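The Twentieth Go

By the time Charito Sarmiento got her coat off, the robot had already failed the flat nineteen times, and she was delighted.

"Nineteen!" she said to the empty office. "Look at you!"

You have to understand that in February it could hardly get through the door. It was called Carkusell, and it lived inside a computer on the third floor of a converted mill in Dristesberg, where Raltov paid her to find out whether a machine with two arms could look after a home. The home was a computer model too. It had a window with a dark red frame, tiles on the floor, a picture on the wall, and a great many things left lying about, because whoever had built it (a lad called Csizmadia, long gone to a better job) had believed that real people drop stuff and leave it there. Charito had two sons and agreed with him.

People asked her at weddings if the robots were coming to do the ironing. She always said no, and then talked for so long about why it was exciting anyway that they went to find the cake. Ironing! A shirt is a monster. It never has the same shape twice. But pushing a button, fetching a book off the floor, getting into an awkward corner and out again without taking half the wall with you, those she thought she might see done properly before she retired, and she wanted very badly to be there when they were.

The list for the day was short. Go to the appliance by the window. Press one button. Turn round, pick up what was on the floor, put it on the shelf. Her mother could have done it with a phone under her chin.

She fetched a tea, put her feet on the bin and started the twentieth go.

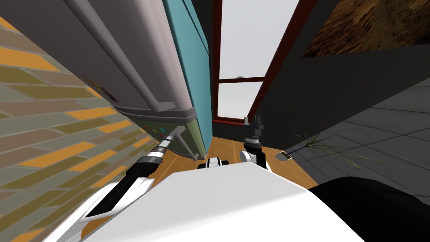
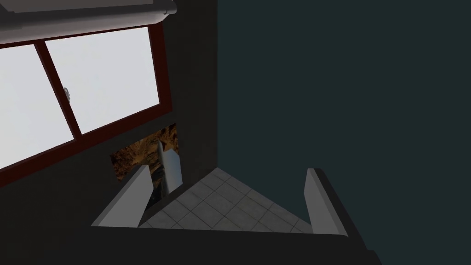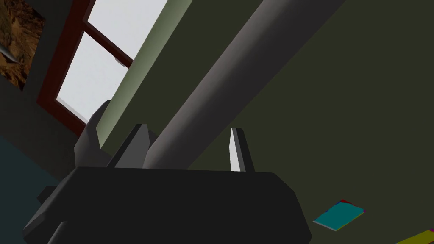 Grippers up by the red-framed window.

"Left a bit," said Charito, who knew perfectly well that it couldn't hear her. "No, your other arm. Leave that one where it is."

It was the waiting she loved. The arm would stop, and for a second or two there was only the little fan noise from under the desk, and she could feel herself leaning the way she wanted it to go, like her father watching bowls. Then off it went again, slow and rather grand. The number in the corner of her other screen changed from a nought to a one.

It had pressed the button. It had pressed the right button!

She wrote that down and underlined it. Then Carkusell backed away, turned, reached down for the floor, closed its fingers very carefully on nothing, and carried the nothing across the room with tremendous care. It set the nothing on the shelf. It even let go.

Charito laughed so hard that the tea went over her notes. She mopped it up with a paper towel, got the drips off the keyboard with her sleeve, picked the pen off the carpet without looking, and only halfway through the wiping noticed what her hands were doing, all by themselves, while her eyes were on the screen. She stopped and looked at them for a bit.

"All right," she said. "We'll work on the picking up."

There were 900 goes booked before spring. She shook out the notes, hung them over the radiator to dry, and set up number twenty-one.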